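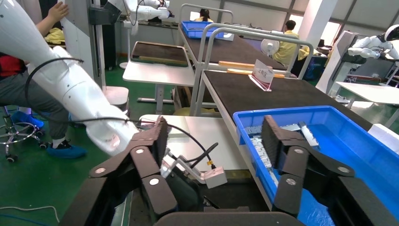
Gripper jaws with the sensor block between them, white arm at left.

Saturday, November 23, 2019

Gilance Inn, hot water on the third floor. Continued from the last page.

Guests in the two back rooms have been complaining again that the shower takes forever. Both rooms were empty until four, so I ran the test I should have run in February.

Method: nobody draws water on that side of the house for two hours. Shower set full hot, bucket under the head, kitchen thermometer in the bucket, stopwatch on the phone. I stopped the watch when the water felt right for a shower and then checked it against the thermometer. Crude but I did it the same way each time.

Back room, garden side: 260 seconds.
Back room, alley side: a little better, but I lost the time when the phone rang. Redo.
Front room, same floor: 33 seconds.

The front room is fed from the old riser next to the linen closet, and the recirculation loop passes right by it. The back rooms come off a branch that was added when the sleeping porch was closed in, and the loop does not reach them. I measured the branch with the tape along the attic floor and it comes to 69 feet from the tee to the garden side shower. All of it has to be emptied of cold water before anything hot shows up. The first part is in the knee wall and has no insulation at all. I could put my hand on the pipe and feel the draft from the eaves.

The pump itself is fine. It hums, the return line gets warm, and the timer is keeping time. The timer was still set for summer hours, though, so it was shutting off before the late showers. Moved the off pin to eleven at night and the on pin to five in the morning. Wrote the new hours on the card taped to the heater.

Mixing valve: this is the Plultelar that went in with the new heater. Took the cap off and found scale on the stem, mostly on the hot side. Soaked the cartridge in vinegar over lunch, scrubbed it with a toothbrush, new O-rings, silicone grease. Went back in without a fight. Water at the downstairs powder room is steadier now and doesn't swing when the dishwasher fills. The screen on the cold side had grit in it, too. Put "valve screens" on the spring list.

Ran the garden side shower again after the valve was back together. No real change in the wait, as expected. The problem is the branch.

Options as I see them:

Extend the loop. Run a return line back from the garden side bathroom to the closet. Means opening the ceiling in the alley side room, where the plaster is original and already cracked around the light. Two days with both rooms closed at the least. Not before the holidays.

Crossover valve under the sink in the garden side bathroom. Uses the cold line as the return. Cheap, one afternoon, no plaster. The drawback is that the cold tap runs lukewarm for a bit, and people fill their water glasses there. Farías Supply in Steta has one on the shelf and will take it back if it isn't installed.

Insulate the branch and leave the rest alone. Should be done no matter what we pick. It won't help the first shower of the day but it ought to help the second one.

Plan: insulate now, crossover valve after New Year's as a trial in the garden side room only, and ask for a price on the full loop for next winter. Farías quoted around $33 for the foam sleeves, tape included. They close at noon on weekends, so I missed them.

Other things while I was up there:

Attic hatch latch is loose, needs longer screws.
Old knob and tube near the chimney is dead, tested it twice. Leave it.
Alley side shower head drips after shutoff. Changed the washer. Still drips, slower. The seat is probably worn, need the seat wrench, which is not on its hook.
Stain on the ceiling below the garden side bathroom is the same size as the pencil line I drew, so the tub drain repair is holding.
Radiator in the upstairs hall bled, lots of air, then good.

Until the sleeves are on, the front desk should tell third floor back guests to give it about five minutes. A card in the bathroom would be better than telling them at check-in.

Still to do: time the alley side room, find the seat wrench, order sleeves, check the return temperature on a cold morning before anyone is up.

33 shares
3 comments

front desk: Card is up in both bathrooms. I wrote "a few minutes." Alley side is booked through Wednesday, so your timing will have to wait.

housekeeping: Seat wrench is in the basement laundry, on the shelf over the sink.

kitchen: The thermometer needs to come back please.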